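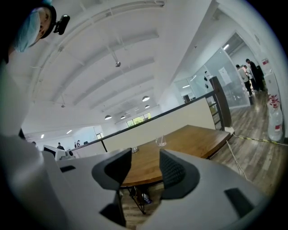

4.2 Acceptance speeches and the order of thanks

The second part of the corpus consists of 179 acceptance speeches given at the Bedura television awards and at the smaller Prernton screen prizes. All were transcribed by Lejla Halilović and checked by Vlasta Georgiev, who now knows more about other people's agents than she ever wished to. Speeches cut short by music were kept. Speeches delivered entirely by a relative were not, with the exception of one mother whose remarks were better than anything else that year.

We coded each speech for who was thanked and in what order. Earlier work by Mladenović and Pavlović treats the speech as a gift returned to the people who made the win possible. Our speakers do return the gift, but they take care to return the largest portion to whoever is paying for the next season. In drama categories the network or streaming service came first or second in most speeches. Writers came fifth. In the writing categories, where the speaker was a writer, writers came fourth.

Family members were harder to place. Spouses tend to appear late, often after the speaker has already said good night, and are then praised at such length that we first coded them as a separate speech. Children are nearly always told to go to bed. Dragica Mladenović has suggested in conversation that this line is addressed to the audience at home as proof of having a household, and we have no better idea.

Figure 3 plots the position of the first thanked party against the length of the speech in seconds. The curve is flat for the first 20 seconds and then rises sharply, as speakers run out of employers and begin on teachers. The cluster at the far right is a single lighting designer. He thanked a bicycle shop, two rival designers and the town of Vukčević, in that order, and we have left him in because removing him made the figure dull.

Figure 3. Position of first thanked party by length of speech, all categories, both ceremonies. Speeches of fewer than ten words omitted.

One complication is the remote speech. Beginning with the Prernton prizes of August 2018, winners who could not travel were allowed to speak over Wavex, the conference system the organizers already used for their own meetings. We expected distance to loosen the form. Speakers at home had no stairs to climb and no orchestra to fear. Yet their speeches were shorter, and they thanked the sponsor earlier. Lejla Hodžić, who coded this group, notes that most kept looking at something below the camera, and she takes this to be a list. Stage winners also carry lists, of course, but custom requires them to say they did not prepare anything.

Agreement between coders was good for employers and poor for God, who was variously entered as family, management and other. We settled on a category of his own after a long meeting. Losing nominees were outside the scope of the study, although several sent us their speeches anyway. These are better organized than the winning ones and thank the writers first.

The next section turns to the press room, where the same speakers are asked how they feel and describe it in much the same words.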